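Hangers, and other things I did instead of the accounts

September 27, 2025

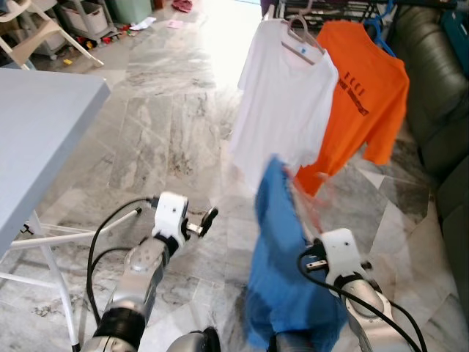 So the plan for the week was paperwork. Did I do paperwork. No. I did laundry, and then I thought about laundry, and now I'm writing about laundry with a coffee going cold next to me and Floor coming at four to pick up the stroller.

Quick version: I've stopped using the big wardrobe for T-shirts. They live on the rack now. Wash, shake, straight onto a hanger, hang, done. Worn off the rack, back in the wash. The wardrobe has coats and the guitar in it.

Gisela put me on to this when we were still living in Garnovstead, and I said it was lazy and it would look like a shop. It does look like a shop a bit. Don't care. I used to fold everything into thirds, stack it, then pull one from the bottom and wreck the whole pile. Every morning. For years.

Things I've worked out so far, no order:

Put the hanger in from the bottom. Going in through the neck stretches the collar, especially the cheap ones. My orange one with the letters across the chest has survived a lot and I'd like it to keep surviving.

Shake first. Hard, two or three good snaps. Mine gets maybe one and a half because my arms get tired but even that saves you ironing. I have not ironed since we moved to Tilurton. The iron is in a box. I think.

Leave a gap. I don't, I cram them, one always ends up half behind another and then you get the damp patch down the side that smells by Thursday. So do as I say.

Light stuff and blue stuff apart untill you trust the blue stuff. Lost a pillowcase to that one.

Shoulders straight before you walk away. Takes a second. If you leave it crooked it dries crooked and you go to the dentist with a horn on your shoulder, ask me how I know.

Hangers. I have too many kinds. Bought a pack of 16 when we moved in and then inherited a bag of random ones from Sandro when he left for the coast, so nothing matches. I did think about buying all new. Then I thought, for who. The plastic ones are fine. The wire ones went in the recycling, they leave rust marks, and the fat padded ones take up the room of two shirts.

The rack itself was nearly 400 at the nice place on the corner, which is insane for a thing that holds shirts, so I got a different one. Not telling you how much less. It wobbles if you load one end. Load the middle first.

The living room is not where I'd choose to have it but it's where the air comes through when the door's open, and the tile doesn't mind drips. The sofa is right there so I sit down to sort socks and then I'm just sitting down. The toys I've given up on until bedtime. One sweep with the flat of my foot toward the cart, and whatever's over there is tidy as far as I'm concerned.

Still not solved: trousers. They're too long for the low bar, and folded over they dry with a line across the knee. Thilini clips hers by the ankles, upside down, and says the weight pulls the creases out. Might try in November when it's all jeans anyway. If you've got a way that doesn't need special clips tell me in the comments pls.

Also the sock bag. Whole other post.

Right, door. Floor's early and I haven't found the rain cover.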